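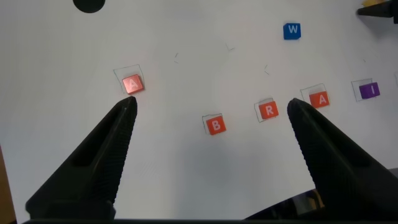

Letter tiles on the white table, pencil squares underneath

Removing pencil outlines from a white tabletop?

I drew squares on our craft table so my daughter would know where each letter tile goes when she spells a word. She'd like to do new words now and the old squares are in the way. A damp cloth only made the lines gray. What takes pencil off without dulling the surface?
Rochelle Yazzie

Tharun Mudaliar
Use a white vinyl eraser, not a pink one. Rub lightly, brush off the crumbs, then wipe with warm water and a drop of dish soap. If a faint line is left, try a little baking soda on a wet fingertip – test it near a corner first. For the next word, draw the squares on a strip of paper and tape that down. The tiles slide around less on paper too.

Prulow14
magic eraser. took mine off in 4 seconds but it left a dull patch so go easy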